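A visit to the paper mill at Bostuvville

Our walking club went to the open day of the Cloltum paper mill in Bostuvville in May. I had wanted to see it since I moved to Brastwood, which is only 20 minutes away by bus. The entrance was free, but one had to book a place in advance.

We were 4 from the club, and at the gate we were put in a larger group. The tour took two hours. First we saw the yard where the old paper arrives in bales, then the big hall with the pulping tanks. It is very loud there and everybody gets ear plugs. I did not understand all the explanations, but the smell I will remember for a long time, a bit like wet cardboard and a bit like soup.

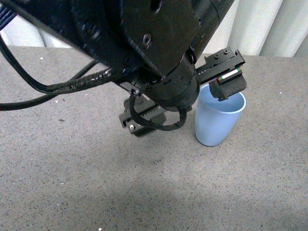 The drying part was my favourite. The paper runs over 68 heated rollers, so fast that you cannot follow it with the eye. One is not allowed to stand close.

After the tour there was tea and lemon cake in the canteen, and a small shop where they sell writing paper with little faults for half the price. I bought two packets. The last bus back leaves rather early, so please look at the timetable before you go.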